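Unit 2: Sorting Small Items at a Work Surface
Household Operations, Jurkville Campus
Course lead: Mirko Marino

Purpose of the unit

Students will practice returning loose items to the containers in which they belong. The unit covers food items, small household goods and anything left on a desk or table at the end of a task. Laundry is treated separately in Unit 4 and should not be brought to the table.

Preparing the surface

Containers are set out before any item is handled. Two baskets are sufficient for a single desk. They should stand with a clear space between them, so that an item waiting to be sorted can rest on the tabletop without touching either one. Open baskets are preferred to lidded boxes for this exercise — the contents can be checked at a glance. 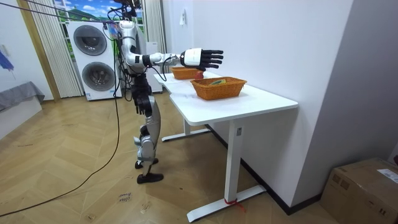 Fresh fruit is sorted first. An apple should be lifted, not rolled, and lowered to the bottom of the basket before it is released. Bruised fruit is set aside for the kitchen. Items of mixed or uncertain category go to the nearer basket and are reviewed at the end of the session.

Baskets from the Trendcombe supply list may be used for all exercises. Woven baskets are to be brushed out after use and must not be soaked. Students who require a height adjustment to the desk should request it before the session begins.

Assessment

The practical assessment takes place in June. Each student also submits a written log of no more than 1000 words, describing the order in which items were sorted and any changes made to the layout.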